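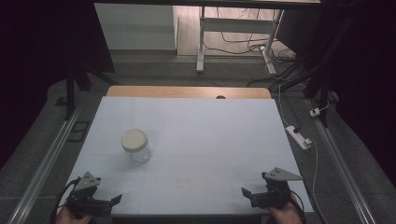

Glass jar with the cream screw lid, on the white board.

Apr 11, 2020

Madder again! I finally got back to the Risusitz wool, the lumpy gray-white stuff I scoured in January and then left in a bag under the stairs. Weighed it dry this morning and got 392 grams, a bit less than the tag says, but the tag was written in pencil and I wouldn't swear to my own sevens.

Mordant is alum, from the new Illov bag. The old bag had gone to rock and I was sick of hitting it with a spoon. The Illov is much finer and dissolved before I'd even found the stirring stick. Weighed it at 15 percent of the dry wool, no cream of tartar this round. I know we said we'd always use it, but we're out, and the last batch without it came out a nicer brick color anyway (see the brown notebook, the page with the coffee ring).

Roots went in to soak last night, chopped, in rainwater. First soak water was a nasty yellow-brown and I threw it out, same as usual. Second one I kept. Vuvadex strip says somewhere between 6 and 7, depending on whether I hold it by the window or under the lamp – those strips are useless in the middle of the range, and I'd love it if somebody ordered a different kind next time.

Heat: slow, slow, slow. I've ruined enough madder by wandering off to answer the phone. Last time the pot got away from me and everything went the color of a paper bag, so today I sat on the stool next to it with the thermometer and a crossword. Held it at 65 C for 2 hours, then lid on and burner off. It's still in there. I'm not peeking until tomorrow. (I peeked once. Looks orange. Wet wool lies, so I'm not writing down anything more than that.)
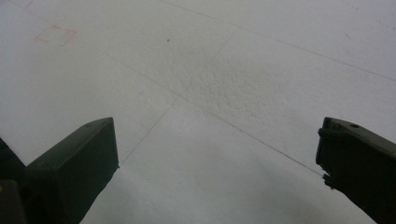

While the pot was doing its thing I went through the sample cards, which are a mess. Half of them say "madder, alum" and nothing else, so whoever wrote those (me, it was me) gets no cookie. From now on every card gets the dry weight, the mordant percent, the water and the pot. The big enamel pot has that chip near the handle and I still suspect it's giving us the dull batches.

I also split off 4 small skeins before mordanting and left them plain, to go in the leftover bath. The twist on those is uneven, sorry, that was my first day back on the wheel.

To do:
rinse and hang the main lot, shade side of the porch
chalk in the exhaust bath? try it on one skein only
write to Illov and ask if they sell a smaller bag
find the good scissors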